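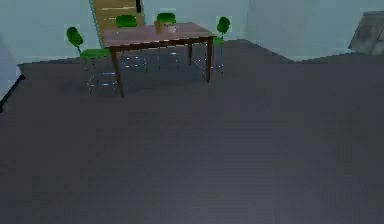

Start view of the dining table task, simulated, both small objects near the back of the table.

flerell_k
April 24, 2022
Hello all. I try to choose between two grippers for my mobile base, the Piveo two-finger and the Cleketti soft one. Before I spend money I run both in simulation. The task is simple: drive to the table, take the pale rounded object, leave the tan boxy one standing next to it. I gave each gripper 2000 attempts from random start points. Piveo finished 1436 of them. Cleketti is still running, but for now it looks worse, and this surprises me. Same arm, same camera, same controller for both. Did somebody compare these two before?

donnelly_fan
How do you model the soft fingers? If they are rigid parts with a spring in the joint, then your comparison is not fair to Cleketti. I would not trust any number from that.

flerell_k
Yes, they are rigid links with springs, two for each finger. I know it is not perfect. But the contact is at the rim of a small object, so I thought it is enough for a first look.

mossy_bolt
I disagree with donnelly_fan a little. Spring joints were fine for me with light objects. I would look first at where the base stops. There are chairs on both ends and behind the table, and your two objects are at the far side. The Cleketti palm is wider, so maybe it touches the tan one before the fingers close.

donnelly_fan
Then it is a reach problem and says nothing about the gripper. Move the objects to the front edge and run it again.

flerell_k
I don't want to move them – in a real room people leave things at the back also. But I can log the contacts with the tan object separately for each gripper. Good idea, mossy_bolt.

mossy_bolt
Please log also the failures where the arm never came to the table. In my runs this was around half of all failures, and the gripper had no part in it.

donnelly_fan
Ok, with this split I would read the results. I still say the springs are wrong.

flerell_k
The logging is added and both are started again. I will post the two tables when the Cleketti run is complete.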